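**Mirror-finish trays: worth it, or a smudge magnet?**

**fedir_t**
I've been offered a stack of the Saarela steel trays from a café that's closing. Small rectangular ones, rounded corners, raised rim. The seller reckons they "wipe clean in seconds and stay like new". I've heard that about every shiny thing I've ever owned. Does anybody use this sort of tray daily, and what do they look like after a few months?

**hobnob88**
Had mine two years. Love them. Rinse, dry with a tea towel, done. I don't know what people are doing to theirs.

**G_Urquhart**
"Dry with a tea towel" is doing a lot of work there. Who dries a tray every single time? I bought two from Enditz in August and kept one on the side for cups and spoons. The rim still comes up nicely. The flat bit in the middle is another matter.
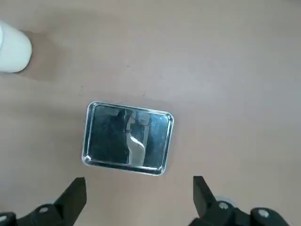

Once there's a bit of light on it you see every speck and scuff, and a dark mirror is the worst surface going for that. A brushed finish hides the lot. I'd pay more for brushed and not think about it again.

**hobnob88**
Scuffs don't matter though? It's a tray. You put things on it and then you can't see the bottom.

**G_Urquhart**
Then why pay for a mirror?

**marrowfat**
Gregor's got a point, but he's comparing with brushed, and brushed ones hold grease in the lines. I had one in the kitchen at Brastorwood and it never felt properly clean. Smooth at least wipes. I'm not convinced by either, to be fair. I went back to a melamine one and it has been fine.

**fedir_t**
Melamine stains with tea. Mine went brown in a month.

**marrowfat**
Bicarb.

**fedir_t**
Tried it. Still brown, and now it's rough as well.

**pannier_lil**
What do you have it standing on, Gregor? I'd worry more about the table. My tray left fine scratches on a painted top, from grit getting underneath.

**G_Urquhart**
Plain pinky-beige top. It shows smudges if you look for them, so I'm in no position to lecture anyone. No scratches that I've found. I'd still lift a tray and never drag it.

**hobnob88**
Felt pads. 88p a sheet.

**pannier_lil**
Felt pads on something you wash up? They'd be off by the second go.

**hobnob88**
Mine aren't.

**pannier_lil**
Photo or I don't believe you.

**fedir_t**
How much would you lot pay for used ones? He wants 200 for the stack and won't split it.

**G_Urquhart**
Offer 100 and ask to see the ones from the bottom of the pile. If he'll only show you the top one, leave it.

**fedir_t**
Fair enough. Going over at four. I'll take a damp cloth and test his "seconds" for myself.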